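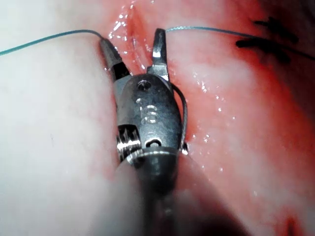

Garba Usman reckons we've been blaming the thread for something the knots are doing, and he wrote as much in red across my last page: "Every one of your breaks is at the knot. You're testing your own hands, mate." Rude, but I went back through the bags on Monday and he's got a point. Of the 19 failures I kept, I couldn't find a single clean mid-span break. They all let go right where the strand comes out of the first throw.

So I've started again, sort of. Same braided thread (the Rellix, from the tail end of the big spool), same soak, but I'm splitting it into knotted loops and plain straight lengths so we can see what the knot is costing us. Should have been in the plan from the start! I did have it in an early draft and then took it out to save bench time, and I'm a bit annoyed with myself about that.

Set-up, so I don't have to remember it:

Saline made up fresh, 1,000 mL in the tall bottle. Labelled it this time. Bath on the left bench because the right one is under the air con vent and the temperature wanders all afternoon. Lengths cut with the good scissors, ends held with a dab of wax, and the wax trimmed off before anything goes in the grips.

Straight lengths go round the smooth bollards on the Coklow. Please don't use the flat clamps for these, they bite the braid and you get a break at the jaw every time, and then we're back to arguing about what we measured. Two full wraps, tail under the screw, finger tight.

Loops: surgeon's knot, one square throw on top, then one more. I tie them round the brass rod so they all come off the same size. Pull down slowly. I was snatching the second throw when I got tired and you can feel the difference, the snatched ones sit a bit crooked and you get a tiny bit of slip before they lock. I reckon half the scatter in the old data is me after three o'clock.

Then the load check, which ate most of the morning. Hung the 1,000 g mass off the hook and the Coklow read 1,012. Zeroed it, tried again, 1,012. Took the hook off, zeroed with the hook on (yes, I know), same again. Rhun came past and asked if I'd checked the cable wasn't touching the column, and of course it was, only just, tucked in behind where you can't see it unless you crouch. Taped it back to the upright and the reading came good. Old loads from before the bench got moved are probably fine. Anything after that I've put a pencil question mark against until one of us can sit down and go through it properly.

First impressions, with no numbers because I haven't worked them up yet: the straight pieces are much more consistent than the loops, and the trace looks different too. Straight ones climb steadily and then bang. Loops climb, have a little wobble where the knot beds in, climb again, and let go at a lower load. The wobble turns up later on the soaked ones. Could be the braid swelling a bit and gripping itself, could be that I'm pulling the knots down harder when the thread's wet and slippery. No idea yet. Rhun Bevan thinks it's the coating coming off in the bath, and there was a faint skin on the water this morning that might back him up – or it might be wax from my ends. I've kept some of the water in a jar on the windowsill, don't tip it out.

Next job is to take my hands out of it. Garba's offered to tie a set and I'll tie a set, mixed up in unmarked bags so whoever's on the Coklow doesn't know whose is whose. If his come out better I'll never hear the end of it. I'd also like a few with an extra throw, just to see if the break moves at all. My guess is it won't.

Bits and pieces:

Rellix spool is getting low. The new one is a different lot, so finish this round on the old one before anyone opens it. Order form's with the Nikolaidis paperwork in the top tray.

Somebody at Vovgate wants the old results for their write-up. I've told them to hang on until the question marks are sorted, and they were pretty good about it.

The small tweezers are bent again. The ones in the blue tin are all right.

Lid on the bath overnight please, it was well down when I got in. Topped it up with distilled and gave it a stir. Next lot of loops comes out tomorrow after lunch.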